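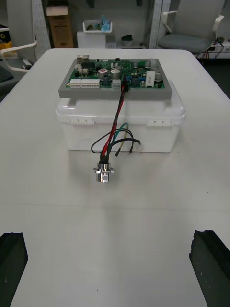 Wrist view, board on its box lid, round connector standing in front.

Jarosław Gajewski
2023-10-02

1/ Teleop demos for the Stovum connector task. Target is the chrome one with the square flange. 21 recorded, 19 kept.

2/ The two I binned were mine. I paused mid-approach to think, and the policy learns pauses very well.

3/ Hand-guiding was quicker per demo, but my forearm kept getting into the wrist view. Back to the remote.

4/ Free wire ends are the hard part. Next batch varies where they lie.

Contact | © Liltcombe | Back to top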